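About Plenditside Language School

Plenditside is a small evening school for adults who want to learn a language from the beginning, or who learned one a long time ago and lost it. We are in Gernatcombe, on the upper floor of a brick building from 1914 which was first a seed store. The name comes from the lane behind us. Many people spell it wrong in letters, and the letters arrive anyway.

The school was started by two teachers at the Farahani bookshop, in the back room, with one table and a borrowed blackboard. In the first winter there were only Italian and English. When the table became too small, we moved to our present rooms, and later we added Portuguese, Persian and German. Today we have 115 students in the week, most of them people who work in the daytime and come to us with their supper still in the bag. Please eat it before the lesson, there is a kitchen with a kettle for this.

I came to Gernatcombe as a grown person and had to learn English here, so I know how it feels to stand in the bakery and not find the word for the thing you point at. For this reason our beginners speak from the first evening. We do grammar also, and we do it slowly, but it comes after the speaking. In our groups the students do not have to read aloud if they do not want to. Some people like to sit quietly for the first month, and we let them.

Our course books are from Jimel, a small publisher whose dialogues are about ordinary matters such as a late bus, a broken heater or a visit to the dentist. Students may buy the book or borrow it from our shelf. If you borrow it, please write in pencil.

New courses begin in April and again after the summer. Each lesson is 2 hours with a short pause. On Sunday the rooms are open for the conversation table, where every language is welcome and mistakes are not corrected unless you ask.

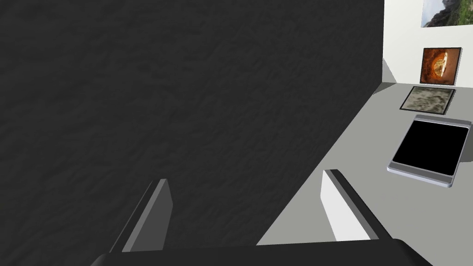 Do I have to take a test before I can join a course?

There is no written test. We invite you for a short talk with a teacher, partly in English and partly in the language you want to study, and after it we suggest a group. If the group is too easy or too hard, you can change during the first weeks without paying again.

For prices and free places, please write to the office or come up the stairs on any course evening. The door on the street is heavy and you must push it well.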